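Forum > Lernen & Weiterbildung > Bücher und Kurse

Wukov lernen: Buch oder Videokurs?

pixelschubser_nord
Beiträge: 18
Hallo zusammen,
ich will mich in Wukov einarbeiten, vor allem Satz und Vorlagen für mehrseitige Dokumente. Vorkenntnisse habe ich nur aus einem älteren Layoutprogramm. Zur Auswahl stehen der Wälzer von Vindlow (600 Seiten, Übungsdateien zum Herunterladen) und der Kurs auf Kaver, der läuft als Abo für 18 Euro im Monat. Ich habe abends meistens eine Stunde Zeit, selten mehr.
Was würdet ihr nehmen?

grauwert
Das Buch. Ich habe damit angefangen und bin nach ein paar Wochen gut zurechtgekommen. Die Kapitel sind kurz genug für eine Stunde am Abend. Kapitel 3 (Absatzformate) unbedingt zweimal machen, darauf baut alles Spätere auf.

Tabstopp
Ich sehe das anders. Das Vindlow-Buch bezieht sich auf die alte Oberfläche. Seit dem Umbau im Mai liegen die Vorlagenseiten in einem anderen Bedienfeld, und das Menü "Dokument" ist komplett neu sortiert. Als Anfänger sucht man dann bei jedem zweiten Schritt den richtigen Befehl. Der Kaver-Kurs wurde nach dem Umbau neu aufgenommen.

grauwert
Die alte Oberfläche lässt sich unter Einstellungen > Arbeitsbereich wieder einschalten. Steht auch im Nachtrag, den Vindlow als PDF anbietet.

Tabstopp
Lässt sich einschalten, aber dann lernt man eine Oberfläche, die irgendwann verschwindet. Die Tastenkürzel sind übrigens auch nicht alle gleich geblieben.

kleine_majuskel
Ich hatte den Kaver-Kurs und habe ihn nach zwei Monaten gekündigt. Inhaltlich war er in Ordnung. Mich hat gestört, dass man beim Nachschlagen immer wieder im Video spulen muss. Es gibt zwar Kapitelmarken, aber wenn in einem Abschnitt vier Sachen erklärt werden, hilft das wenig. Ein Stichwortverzeichnis wie im Buch ist mir lieber. Eine Mitschrift der Videos gibt es nur auf Englisch.

pixelschubser_nord
Danke schon mal. Das mit der Mitschrift wusste ich nicht. Sind beim Kurs auch Übungsdateien dabei?

kleine_majuskel
Ja, zu neun Lektionen. Zu den übrigen nicht, da arbeitet man mit eigenem Material.

Schusterjunge
Ich werfe noch das Heft von Rahman in die Runde. 145 Seiten, nur Grundlagen, dafür schon mit der neuen Oberfläche. Wer aus einem anderen Layoutprogramm kommt, braucht keine 600 Seiten. Die Hälfte bei Vindlow erklärt, was ein Textrahmen ist und wie man eine Datei speichert.

grauwert
Die Hälfte ist übertrieben. Die ersten beiden Kapitel kann man überspringen, das steht sogar im Vorwort. Bei Rahman fehlt dafür der ganze Teil zu Inhaltsverzeichnissen und Querverweisen. Für mehrseitige Dokumente, und danach wurde gefragt, reicht das Heft nicht.

Schusterjunge
Querverweise fehlen, das stimmt. Inhaltsverzeichnisse sind drin, allerdings sehr knapp auf zwei Seiten.

grauwert
Gut, dann habe ich die überblättert.

Tabstopp
Vorschlag: Rahman-Heft zum Einstieg und einen Monat Kaver für den Rest. Kommt günstiger als das dicke Buch, wenn man dranbleibt. Das Abo ist monatlich kündbar, Kündigung nur über die Website, in der App fehlt der Punkt.

pixelschubser_nord
So werde ich es wohl machen. Das Heft habe ich gerade bestellt. Vindlow schaue ich mir in der Bücherei an, die haben laut Katalog ein Exemplar. Noch eine Frage: Läuft Wukov vernünftig mit 8 GB Arbeitsspeicher?

kleine_majuskel
Für Text reicht es. Bei vielen großen Bildern die Vorschauqualität auf "Entwurf" stellen, sonst ruckelt das Blättern. Beim PDF-Export rechnet er dann trotzdem in voller Auflösung.

Schusterjunge
Kann ich bestätigen. Automatisches Sichern würde ich auf 15 Minuten hochsetzen, die Voreinstellung ist zu kurz und unterbricht jedes Mal.

pixelschubser_nord
Danke, probiere ich aus. Ich melde mich, wenn ich mit dem Heft durch bin.

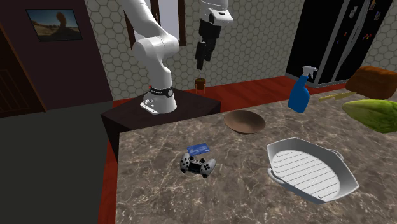 Ähnliche Themen in diesem Bereich
Übungsdateien von Vindlow lassen sich nicht entpacken
Wukov: Absatzformate aus altem Dokument übernehmen
Kaver-Abo pausieren statt kündigen?
Rahman-Heft, Fehler in der Tabelle der Tastenkürzel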